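About Truston

Truston helps people give shares of stock to small charities. We are a nonprofit with an office on Coetzee Street and a staff of seven. We take in donated shares, sell them, and send the money on to the children's hospital fund, food shelf, youth league or other group the donor has picked.

Most large charities can accept stock on their own. They have a brokerage account, a person who knows the paperwork and a page on their website that explains it. A small charity usually has a checking account and a part-time bookkeeper. When a donor calls and asks to give shares, the answer is often a polite no, or a long wait while somebody finds out how it works. We do that part for them.

How we started

Kalevi Nurmi opened Truston after a bad experience with a gift of his own. He had bought shares in a small tools company years earlier, they had gone up a good deal, and he wanted to give part of the gain to the playroom at his local hospital. The playroom was run by a parents' group with no brokerage account. He ended up selling the shares himself, paying the tax and giving what was left. The playroom got a new set of shelves and a game console out of it. Kalevi kept thinking about the part that had gone missing on the way.

He set up the first version of the service from his dining room with a filing cabinet and a phone line. The early gifts were all from people he knew. The first one from a stranger came in April, from a graduate student who had done well on one stock and wanted to buy board games for a family shelter. The gift was worth $2000. We still use the form we wrote for that donor, with a few lines changed. 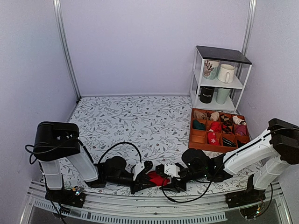

Two arms on their rail, with the leaf-print surface behind

What we do

A donor fills out a short form and tells us which shares are coming, how many, and which charity should get the money. The shares are moved from the donor's brokerage account to ours. We sell them as soon as they arrive, normally the same business day. We do not hold stock and wait for a better price, even when a donor asks us to. Prices go down as well as up, and the charities we work with need to know what they are getting.

Once the sale has settled we send the money to the charity with a letter giving the donor's name, unless the donor wants to stay anonymous. The donor gets a receipt that lists the number of shares and the date we received them. We don't put a dollar value on the receipt. Working that out is up to the donor and whoever does their taxes, and we can't give tax advice.

We accept:

Shares listed on a major US exchange
Most mutual funds
Exchange-traded funds

We don't accept options, private company shares or anything bought on margin that hasn't been paid off. We also don't take cryptocurrency. People ask about this nearly every week, and we may look at it again, but there is no plan to change it now.

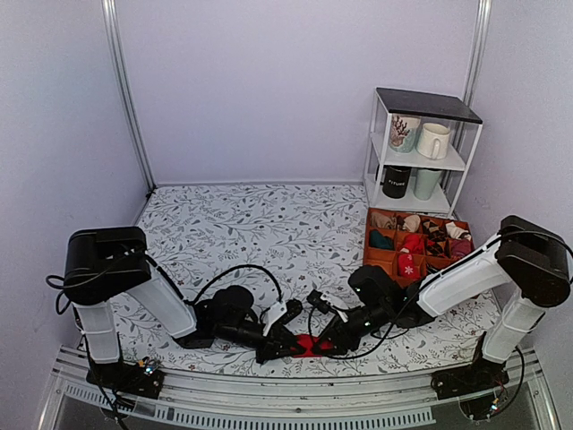 Lavender walls and a white mat printed with leaves

Who we work with

There are 59 charities on our list. All of them are registered, all of them are local to the counties we cover, and each has signed a short agreement saying how gifts will be used. Some are well known in their own neighborhoods and hardly known outside them. Hospital playrooms and children's programs are the largest group, partly from the way we started. Food shelves come next. We also have two libraries, a swim club and a group that repairs wheelchairs.

A charity that wants to join can write to the office. We ask for the last set of accounts and the name of a person who will answer email. There is no joining fee. We visit before we add anyone, which is why it can take a few weeks – we cover a wide area and have one car.

We also run payroll and matching gifts for a small number of employers. Futeck was the first company to sign up, and its employees can give shares from their stock plan through us. The company matches the cash value at the time of sale.

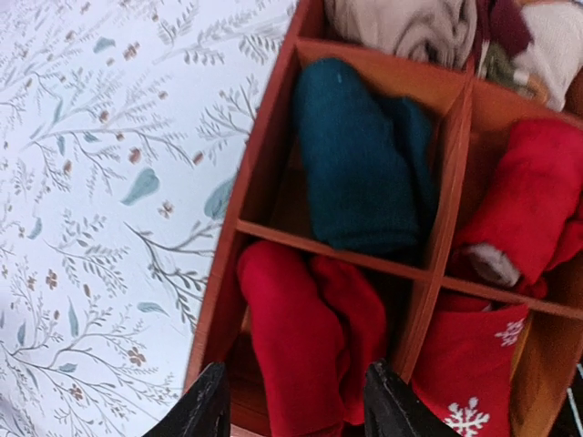 Khanyisile Dlamini wrote to us that she had put off giving her shares for two years, thinking the amount was too small to be worth anyone's trouble. The form took her less time than renewing her library card, she said, but she would have liked an email on the day the shares arrived, and she had to call to find out.

She was right about the email. We now send one when the shares reach our account and a second one when the money goes to the charity. If you gave before that change and never heard from us in between, your gift was handled in the same way. You can ask the office for the dates.

No gift is too small for the form, though for very small gifts a check may be simpler for everybody. The office will tell you if we think so.

How we pay for it

The charity receives 100 percent of what the sale brings in, less the broker's charge if there is one. We take no cut. Our rent, wages and software are paid for by a group of supporters who give to Truston directly, and by the fees that employers pay for the matching service. The accounts are posted every year on the Reports page. Paper copies can be mailed on request.

Gift records are kept in a system called Hevik, built for us by a former intern and looked after by an outside contractor. It holds names, addresses and gift details. It does not hold passwords or log-ins for anyone's brokerage account, and we will never ask you for those. If you get a call or a message asking for them in our name, please hang up and let us know.
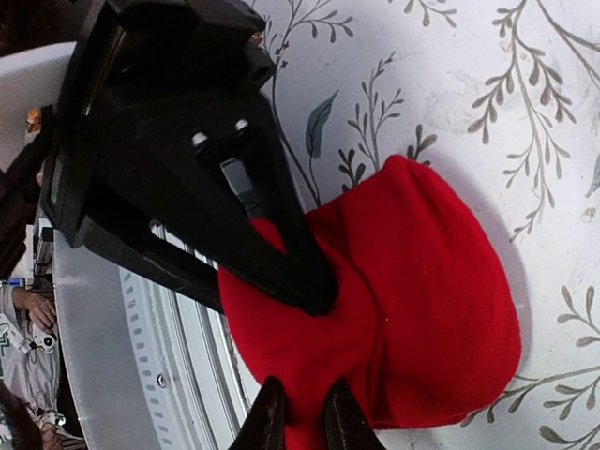
Red knit beanie, with a black gripper finger at the middle

Who runs Truston

Kalevi is still the director. He deals with new charities and most of the visits. Gifts are handled by a team of three, and one of them will be your contact from start to finish. The board meets four times a year and sets the rules on what we accept. Board members are unpaid, and a member who is connected to one of our charities leaves the room when that charity is discussed.

Getting in touch

The office is open on weekdays except public holidays. Email is best for questions about a gift already on its way – please include your name and the name of the charity, but leave out account numbers. In the last two weeks of the year we get far more transfers than usual and replies are slower. Shares have to be in our account by the final trading day to count for that year, and some brokers need several days to send them.

Page last updated 8/23/24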